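4. Handover trials — setting up and running a session

Read section 3 first if the arms haven't been homed today. Everything below assumes both arms powered, E-stop released, tracking software up on the Vundden machine.

4.1 Before you start

Arm L = giving arm. Arm R = recieving arm. Don't swap these halfway through a batch, the logs have no way of knowing.

You need two people. One operator with the tracked handheld, one at the desk watching the log and holding the E-stop. No solo sessions — Ulla Pelkonen signs off on exceptions and so far hasn't signed any.

1. Check the workcell top. Only the blocks for this batch. Put the rest in the tray.

2. Open the Trastetix panel. Both wrist cameras should show live. If one is frozen, close the panel, wait for the light on the USB hub, open it again.

3. Set the block type in the dropdown. It does not remember the last one. Check it every time you change blocks.

4. Look at the marker view. All marker groups should be steady. Flicker on one group usually means a cable hanging in front of it, or somebody's sleeve.

5. Type the batch name. Format is block type, underscore, operator initials. No spaces.

NOTE: Batches started before 09/01/2018 use the old naming and the old gripper offsets. Don't append to them. Start a new one.

4.2 Running a trial

1. Jog arm L to the pick pose. Close on the block. Force setting 4 for wood, nothing higher. Higher dents the paint and then the color segmentation gets worse over the week.

2. Lift. Wait for the "held" flag. If the flag doesn't come up, open, reseat the block, try again. Log it as a regrasp, not as a failure.

3. Bring arm R up to the facing pose, fingers open. Wrist camera on R should look at the block, not past it. The block top wants to be clear of the L fingers — the estimator uses that top face more than anything else.

4. Operator takes the handheld, says "ready" out loud. Headphones carry the start tone, so yes you have to say it.

5. Desk presses Record. Operator moves R in, slow. Don't try to save a bad approach, back off and come in again. Retries are data too.

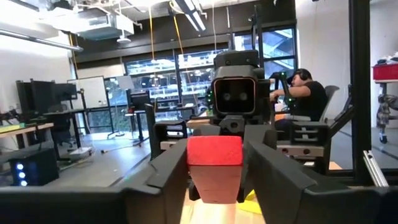
6. When R closes, hold still for the dwell time (5 seconds, it's in the config, leave it alone). The slip measure comes from this window. Any talking to the operator during the dwell makes them move. Don't.

7. Release L. Withdraw L first, always. Then R lifts.

8. Desk marks the outcome: clean, slip, drop, abort. Pick one. If you can't decide between clean and slip it's a slip.

CAUTION: Keep hands out of the space between the grippers while either arm is enabled, even when it's paused. Pause is not off. Dropped block stays where it fell untill both arms are disabled.

CAUTION: The E-stop kills the brakes' soft hold. Arm L can sag a little with a block in it.

4.3 What we are measuring and why the order matters

Short version of the method, because people keep asking. Two conditions. In "fixed" the giving arm opens on a timer. In "felt" it opens when the load on its own wrist drops past a threshold. Same operator does both, order shuffled by the script. Don't run all the fixed trials first to get them out of the way. It was done once with the Ovik set and that whole comparison had to be thrown out, operators get better over a session and it looks just like an effect.

Current count is 193 usable trials. In those, felt gives fewer slips than fixed on the painted blocks. On the bare blocks we can't tell them apart yet. Drops are rare in both, too rare to say anything. Ojala baseline is not comparable, different fingers.

Don't tell operators which condition is running. The panel hides it but the desk log doesn't — turn the monitor.

4.4 Ending the session

1. Park L, then R. Disable both.

2. Stop Trastetix before you unplug anything. Unplugging first corrupts the last file and it's always the good one.

3. Run the check script on the batch. It takes around 4 minutes. Missing frames in the dwell window = trial is dropped automatically, no need to edit by hand.

4. Copy the batch to Vundden. Wait for the checksum line.

5. Put the handheld on its charger, markers up.

4.5 Error codes you'll see

1917 — marker group lost during approach. Trial is aborted. Check line of sight, rerun.

Held flag drops out while moving — block is seated too low in the fingers. Regrasp.

Panel says "no clock" — time sync on the R camera died. Restart the sync service, not the whole machine, or you have to home both arms again (section 3).

Anything else, screenshot it and write the batch name in the log book next to the desk.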